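Chapter 10
Income and Worth in Online Video

In this chapter you will learn:
how a video channel brings in money
the difference between income, profit and net worth
why published estimates of a creator's wealth often disagree
how to read a short online biography with care

Key terms: advertising share, sponsorship, merchandise, gross income, net income, asset, liability, net worth, estimate

Chapter 9 dealt with performers who are paid by an employer, such as a television company or a theatre. The people in this chapter are mostly self-employed. They make videos at home or in a small studio, put them on a sharing site, and are paid in several ways at once. Their fans are often curious about how much they have, and a large number of websites claim to know.

We begin with a channel called Clernley, which we will return to throughout the chapter. Clernley shows play-throughs of puzzle games, with a commentary by its owner. It started as a hobby and became a full-time job when the owner left work in a shop. In one month, April, the channel received £757 as its share of the advertising shown with its videos. A keyboard maker, Fokance, paid a further £764 to be mentioned at the start of one video. The channel's total for the month was £1,521.

This total is the gross income. It is the money that came in before anything was taken off. Out of it the owner had to pay for editing software, a faster internet connection, a part-time editor and, later in the year, income tax. What is left after these costs is the net income. Many articles about creators give the first figure and let the reader believe that it is the second.

Where the money comes from

Advertising is the source most people think of first. The site sells space to advertisers and passes a share to the creator. The amount depends on how many people watch, which country they watch from, how long they stay and the time of year. Advertisers usually spend more before Christmas and less just after it, so a channel may have the same number of viewers in both months and be paid quite different sums.

Sponsorship is agreed directly between a firm and a creator. The fee is private unless one side decides to publish it. A small channel with a loyal audience can sometimes ask for more per viewer than a large one, as its viewers are more likely to want the product.

Merchandise includes clothing, mugs, posters and other goods. The creator may order stock and sell it, taking the risk that it stays in the box, or may let a printing firm such as Jemari make each item when it is ordered. The second method is safer but leaves a smaller profit on each sale.

Some viewers also pay a monthly fee to belong to a channel. This income is steadier than advertising, though members can leave at any time.
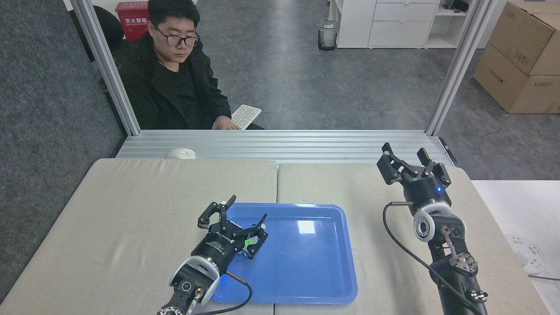
Income and net worth

Income is measured over a period, such as a month or a year. Net worth is measured at one moment. To find it, add up everything a person owns (the assets) and subtract everything the person owes (the liabilities). A house is an asset. The mortgage on it is a liability.

A creator with a high income may have a low net worth. Someone who has earned well for 2 years, spent freely and borrowed to buy a car may own very little. The opposite can also happen: a creator who has stopped making videos may have savings that took a long time to build up.

Why estimates disagree

Websites that publish net worth figures rarely have access to bank records or tax returns. Most start with the public view count and multiply it by an assumed rate. They then leave out tax and costs, and guess at sponsorship. Two sites using different rates will reach different answers from the same view count.

Errors also spread by copying. In Case Study A, you will follow a biography of a dance channel, Đoàn, as it passes from one fan page to another. The first page gives a yearly income. The next repeats the same number under the heading "net worth", and later pages copy that heading without checking it.

Before you read on

Choose a short online biography of a video creator and make a note of the following. Keep your notes, as you will need them for the exercise at the end of Section 10.2.

The figure given for income or net worth, and which of the two it claims to be.
The date of the figure, if there is one.
Any source named for it.
Any costs or debts mentioned.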